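Re: [plistthorpe-local] Should we sign up with Jarncombe for the compost pickup?
From: Karlijn Claeys
To: plistthorpe-local

On Saturday, Marinho wrote:

> I know some of you are on the fence, but I've been using the Jarncombe
> starter bucket since the spring and I'm sold. They say the pickup takes
> everything, including meat, bones and the "compostable" cups and forks,
> and it all comes back to us as finished compost in 14 days. At $17 a
> month per household that's less than what I was paying for bagged
> compost. If we get 135 households they drop it to $16. I'd like to send
> them a yes before the end of September so we don't lose the rate. Can
> people please just reply "in" or "out" so I can add up the names?

Out for now, sorry. I have some questions I'd like answered before anybody sends them a yes with the street's name on it.

First, the 14 days. I have kept a pile behind my garage for a long time, through wet years and dry ones, and I have never had anything I'd put on a tomato bed in two weeks. You can get a pile good and hot in that time. It will go dark and crumbly and smell all right. Then you put it around seedlings and they turn yellow and sulk, because it's still breaking down. What I want to know is what they mean by "finished." Is there a curing period after the 14 days, and if so, where does the stuff sit? The flyer has a very nice drawing of a leaf and doesn't say.

Second, the cups and forks. I tried this myself with the ones left over from the block party. They went into the middle of the pile in the fall and in the spring I picked them out again, a bit cloudy but otherwise ready for another party. I know the answer will be that a big commercial site runs hotter than my heap. Fine. Does Jarncombe have a big commercial site? I looked through everything they sent and I can't find an address for one, only the office. If they're passing it on to somebody else, then that somebody is who we should be talking to, and we should ask what gets pulled out at the gate and sent to the landfill.
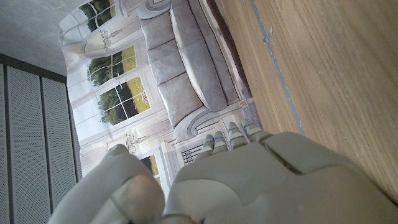

Third, and this is the one that bothers me most, "it all comes back to us." Comes back from whom? If my scraps go in with the scraps and grass clippings from three other towns, then what I'm getting back is three other towns' lawns. My cousin in Piren took a free load from a service like this and lost a whole row of beans to weedkiller that had come through on somebody's grass. The leaves cupped up like little spoons. She couldn't grow beans or peas in that bed the year after either. I'm not saying Jarncombe's has that in it. I'm saying they haven't told us they test for it, and a person who does test for it usually can't wait to tell you.

The money. Marinho, I don't doubt your numbers, but $17 a month only beats bagged compost if you were buying a lot of bags. I buy none. And there's a line in the terms that says the finished compost is "subject to availability," with no amount given. So we'd be paying every month for a bucket to be emptied, and possibly getting something back. That may be worth it to people in the apartments who have nowhere to put a pile. I'd like it to be sold to them on those terms.

As for the end of September, I don't like being hurried. A rate that vanishes if you stop to read the contract generally turns up again the next month.

What would change my mind:

- the address of the place where the composting gets done
- a test result from this year, with weedkiller residue on it
- a number for how much compost each household gets, in writing
- a way to quit without paying out the rest of the year

If somebody has already asked for these, please post the answers here and I'll read them. I'd also like to hear from anyone who has used the returned compost on vegetables, as opposed to the people who like the bucket. I agree it's a good bucket. The lid is better than mine.

Anyone who wants to start a pile of their own is welcome to come look at mine, and I have more leaves than I can use if you bring your own bags.

Karlijn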